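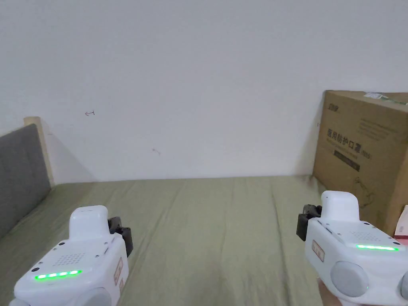
Why is a bed that stands against a wall harder to make smooth than one that can be reached from both sides?

The far edge of the sheet can only be pulled from above, so tension is applied from one side and the slack collects in the middle and along the wall.

4. Surface condition of the bed

4.1 Scope of the section

The preceding section dealt with the rooms and with the order in which household tasks were carried out. The present one is limited to the bed: the sheet as a surface, the edges that hold or fail to hold it, the objects placed on top of it, and the loose bedding that is moved during making. Laundering, mattress height and the comfort of the sleeper are outside the study.

The material comes from 26 bedrooms in the Dorkden housing block, all of them furnished by the tenants. Beds were included if at least one long or short side stood against a wall. Tenants were asked to leave the bed as it was on an ordinary morning. Consent and access were arranged by Kirsten Paquette, and surface grading was done by Tyson Dhillon and Mahtab Yazdani, working separately from the same written key.

4.2 Terms

Earlier work on bed making uses "wrinkle", "crease" and "fold" without much separation. We needed a stricter usage. A wrinkle is a shallow rise in the cloth with no contact between the two faces on either side of it. A crease is a sharp line that stays in place when the cloth is lifted and put down again; most creases on a sheet come from storage. A fold is a place where the cloth doubles over itself, or would do so under light pressure from the hand. A broad rise that has not yet doubled over is recorded as an open fold.

Direction is given relative to the person standing at the free side. Lines that run from this person toward the wall are called front to back. Lines parallel to the wall are called lateral. Everything between is diagonal, and no angle is recorded. Trials with a measuring frame gave angles that changed whenever the cloth was touched, and the frame was given up in May.

Each surface received one of 4 grades: flat, lightly wrinkled, heavily wrinkled, or folded. The grade describes the worst area that is larger than an open hand. Small disturbances at the corners were ignored, except where they joined a larger line.

4.3 The wall edge

The wall edge was the most variable part of every bed. On the free side, the sheet is pulled down over the mattress and can be tucked with both hands. On the wall side, the person has to lean over the bed, place a knee on it, or pull the frame out. The last of these was rare. Beds on carpet are heavy to move, and several had boxes stored beneath them.

What results is an edge that follows the wall only in part. The sheet tends to sit close to the wall near the corners, where it is held, and to draw away or ride up between them. A small departure of this kind is hard to see from the door and was often reported by tenants as straight. It also depends strongly on where the observer stands. Viewed from low down, the line between cloth and wall looks straight over most of its length – from a standing position, the same line can show a shallow wave.

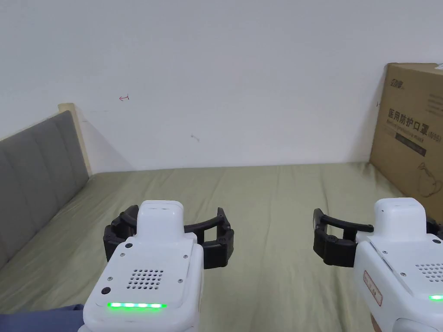 Figure 1. Sheet surface toward the wall, with soft wrinkles in loose diagonal lines and a gently uneven far edge.

Diagonal wrinkles of this type are associated in our material with unequal pull at the corners. If one corner is seated and the next is not, the cloth between them is under tension in one direction only and rises in low ridges along that direction. Pulling the nearest point of the free side does not remove such ridges. It shifts them. In the grading sessions, the raters could usually shorten a diagonal wrinkle by reseating the corner it pointed to, and this was noted as the more effective correction. We did not test whether the same holds for flat sheets with a deep tuck.

Muted colors raise a separate difficulty. On green, gray and sand-colored cloth in even light, shallow wrinkles show little contrast, and the grade tends to drift toward flat. Yazdani graded these surfaces a second time with the curtains open. Where the two grades differed, the second was kept. Strongly patterned sheets were excluded, as neither rater was confident of separating a wrinkle from a printed line.

4.4 The headboard end

A headboard closes off one more side of the mattress. The gap between headboard and mattress decides how the sheet behaves at this end: a narrow gap grips the cloth, and a wide one lets the corner slip out during the night. Upholstered panels differ from bare wood in that the padding presses against the mattress and holds the sheet by friction. In a mixed construction, with a fabric panel in a wooden surround, the cloth may be gripped along the panel and free at the post.

Tenants rarely tucked the sheet fully at the headboard end. When asked, they said that the pillows would cover it. This is a reasonable economy of effort, though it has a cost over the length of the bed. A loose end near the headboard feeds slack toward the middle, where it is gathered into an open fold by the first person who sits down.

4.5 Objects resting on the bed

Tenants used the bed as a shelf more often than we had expected. The part of the mattress nearest the wall is out of the way and level with the hand. Clothes, bags, unopened parcels and supply cartons were found there. Some had evidently been in place for a while, as the bed had been made up to them and not beneath them.

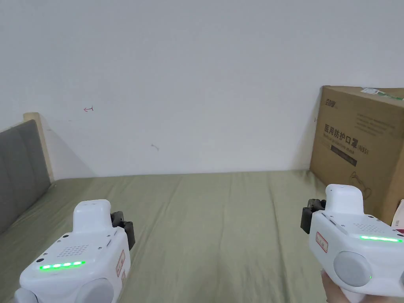
Figure 2. Headboard with gray panel in a light wooden frame, and a large cardboard box on the bed against the wall. The sheet shows creases mostly front to back and a broad diagonal fold near the center.

A carton affects the sheet in two ways. Its weight pins the cloth, so that a pull from the free side stops at the base of the box and does not reach the wall. Its footprint also hides the wall edge, and the person making the bed has no view of the line that should be straightened. Light cartons, such as those holding masks or tissues, pin the sheet less than their size suggests. They can be slid aside with one hand, but sliding drags the cloth along and leaves a wrinkle in the direction of travel. Lifting the carton clear before pulling the sheet avoids this.

We did not grade the area within a hand's width of any object. An initial attempt to do so produced strong disagreement between the raters, mostly over whether a rise beside a box belonged to the sheet or to the object. Maëlle Lapointe, who reviewed the key on 2019-12-03, recommended that the strip be left out altogether, and this was done for all rooms.

4.6 Loose bedding

Pillows, cushions and folded cloths have to be moved before a sheet can be straightened. In most rooms they were passed from one end of the bed to the other and back again. Setting them down on a chair was less common, as the chairs were occupied.

The point at which a soft item is taken up matters more than its weight. A pillow taken by a corner hangs straight and clears the sheet. Taken by a small pinch of cover near the middle, the same pillow swings, and its lower edge drags over the surface below. Covers that are loose on the filling allow a good pinch but lift away from the pillow before the pillow itself moves; tight covers offer almost nothing to hold.
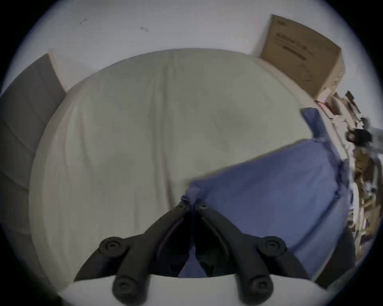

Folded pieces need a further distinction. If only the top layer is held, the stack opens and has to be folded again. If all layers are held at the closed side, the piece travels as one unit and can be put down in the same shape. Tenants who kept a spare cloth at the foot of the bed generally took it by the closed side without being told to, and one described the open side as "the wrong end". The observation is recorded here because it recurs in the free comments, though we have no grade for it.

An item that hangs partly over the side of the bed is a borderline case. It pulls on the sheet below through friction, and the direction of pull is toward the floor. On smooth cotton the effect was slight. On brushed cloth it was enough to move a wrinkle, and such items were lifted off before grading.

4.7 Materials compared

Two sheet types were supplied to tenants who wished to take part in the second round: a plain weave from Karberg and a brushed weave from Vumura, each washed 6 times before issue. A third cloth, from Dvorak, was withdrawn after the hem was found to vary from one piece to the next. In total, 200 surfaces were graded over both rounds. The plain weave kept its storage creases for longer and formed fewer open folds. The brushed weave lost its creases early but held whatever wrinkle was pressed into it by sitting.

These results should be read with the layout in mind. Almost all of the heavier grades occurred between the middle of the bed and the wall, whichever cloth was used, and Mervin Campbell's reanalysis by zone places the position of the bed ahead of the weave as an influence on the grade. The zone data are given in the appendix. Sheets with a full elastic hem were too few to be treated separately and are reported together with the rest.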